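Shared Kitchens and Food Waste: Project Report
Higinio Zamudio and Ningsih Pelupessy
Tutor: Costel Krasniqi

1. Background

Our project looked at why food gets thrown away in shared student houses. We chose Ganedbridge because most second-year students there rent together and cook for themselves. In March we gave out a short questionnaire, and 33 people filled it in. We then asked 5 households to keep a waste diary.
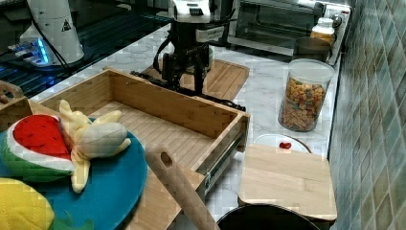 The diary was a sheet of paper kept near the bin. People wrote down what they threw away and why. Two households stopped filling it in after the first week, so we have full records from only three.

2. Results

Bread and salad leaves came up most often. Of the people who answered, 16 said they had thrown away food because they did not know whose it was. Milk was a smaller problem than we expected.

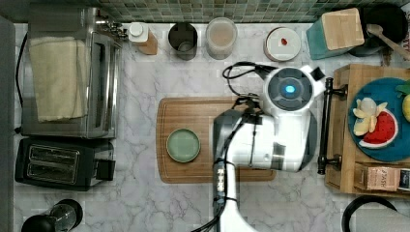
Households that shopped together wasted less bread, but they argued more about money. One house had a shared shelf for anything that needed eating soon, and their diary was the shortest. We would have liked to weigh the waste but had no scales.

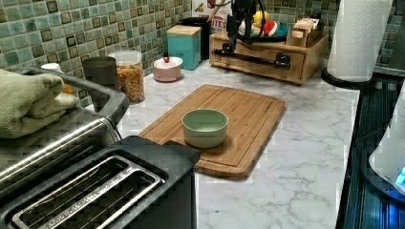
3. Problems with the method

The diaries relied on memory. Arben Ionescu, who marked our draft, pointed out that tidy people may be more willing to keep one. We agree, and a longer study should include larger houses.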